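Textile Conservation Assistant (fixed term, 12 months)
Brendbridge Museum Stores, Bollora Building
Reference: 219

Applications are invited for the post of Textile Conservation Assistant. The postholder will work on the Pálfi collection, which consists of 2,131 catalogued items of household and furnishing textiles, mainly bed covers, curtains, loose chair covers and table linen. The collection is being rehoused before it moves to the new store at Brallero.

The post is full time and reports to the Head of Collections Care, Dezső Szabó.

Main duties

Condition checking of flat and upholstered textiles, with entries made directly in the collections database. Surface cleaning by low-suction vacuum through a screen. Preparation of padded rolls, boxes and interleaving. Labelling with stitched cotton tape. Monitoring of insect traps and reporting of finds. Assistance with freezing treatment, including wrapping, loading and the treatment log.

Larger pieces are rolled wherever their construction allows. Folding is accepted for small items in good condition, with padding in every fold - tissue alone is not sufficient for heavy wool or pile fabrics.

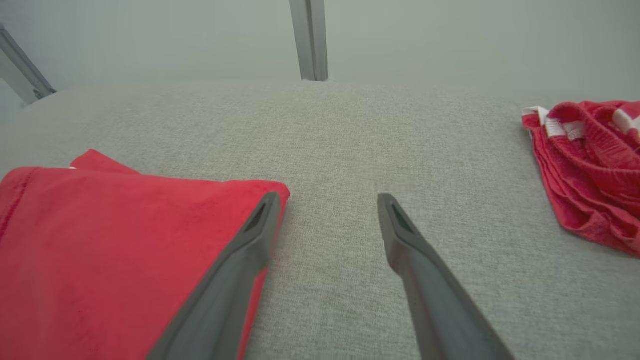
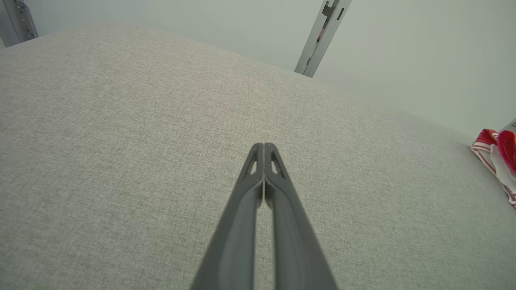 Upholstered furniture makes up a small part of the collection (73 pieces) and stays on its existing pallets. The postholder will not be expected to carry out structural upholstery work but should be able to recognise failed webbing, splitting seams and earlier repairs, and to record them in the standard terms.

Essential

A qualification in conservation or collections care, or equivalent practical experience. Accurate hand sewing. Experience of handling fragile textiles. Ability to keep clear written records. Able to work standing for long periods and to lift boxes with a second person.

Desirable

Knowledge of fibre identification by microscope. Experience of a store move. Working knowledge of dye testing before wet cleaning.

Conditions

The stores are kept cool all year and have no natural light. Gloves, aprons and masks are supplied. A training allowance of £2,000 is attached to the post and may be used for short courses or conference fees - travel is claimed separately.

How to apply

Send a CV and a covering letter of no more than two pages, quoting the reference above, to the Collections Care office. The letter should address each essential requirement in turn. Portfolios are not needed at this stage. Shortlisted candidates will be asked to complete a short practical test in stitching and condition reporting.

Closing date: 2016-11-26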